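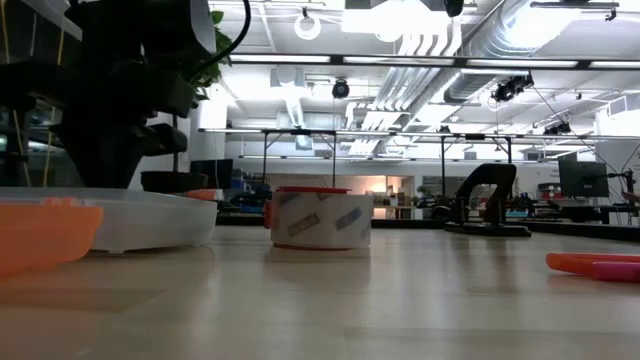
Search this site Search

Reading time: 2 min

Robot learns from its own mistakes with fewer demonstrations

Researchers at the Vurkdale robotics lab have presented a training method that lets a table-top robot arm reuse its failed attempts. The method is called Ryu, and the group described it in a report released in November.

Usually, failed attempts are deleted before the training starts. The Vurkdale group keeps them. A person marks the moment in which each attempt went wrong, and the software learns only from the part before this moment – the rest is used as a warning of what the arm should avoid.

The team recorded 845 attempts with small everyday objects on a table. There were 7 tasks, among them putting a marker into a tray and standing a roll of tape upright. With Ryu, the arm performed better than the standard method in all tasks except two, where the results were equal.

"We had many bad recordings and it was a pity to throw them away," said Daichi Kinoshita, who leads the project. "The marking is quick. After one day of practice, a student can do it without help."

Kristýna Jireš, who wrote most of the software, said that the method has still difficulties with soft objects. When a bag or a cloth changes its shape, it is hard to decide where the mistake begins, and two people often mark it differently.

The group will next test the method on a different arm together with the company Plilora. Nanami Shibata is preparing the recordings for public release, and they should be available with the marks included.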